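Home | Driving | Claims | Guides | Contact

How to pull and save dash cam footage after a crash

Most dash cam makers say the camera takes care of itself. I wouldn't count on it. Mine is a Laing, and it records in 2-minute clips, then writes over the oldest ones when the card fills up. The box promises 168 clips. Drive home from the crash and run errands for a few days, and the one you need may be gone.

Start by locking the clip. On most models you hold the side button until the light blinks. The crash sensor is supposed to do this for you, but I've seen it lock seven potholes and miss a fender bender outside Wostthorpe.

Next, power down and take the card out. Skip the phone app. The Amel app shrinks the video before it sends it, and the plate numbers turn to mush. 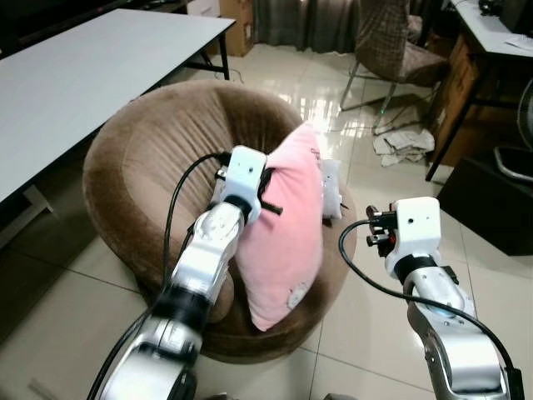
Brown plush chair with a pink pillow.

Put the card in a reader and copy the whole folder, not one clip. Mine had 2,997 files on it, counting thumbnails and GPS logs, and the names told me nothing. Sort by time, and check whether the camera clock ever switched over in March.

Don't trim or brighten anything. Keep the original and send your insurer a copy. If they want it through an upload site like Hirkovier, save the receipt page, and play the file back after it uploads. "Upload complete" has meant very little in my experience.

Format the card only after the claim is closed.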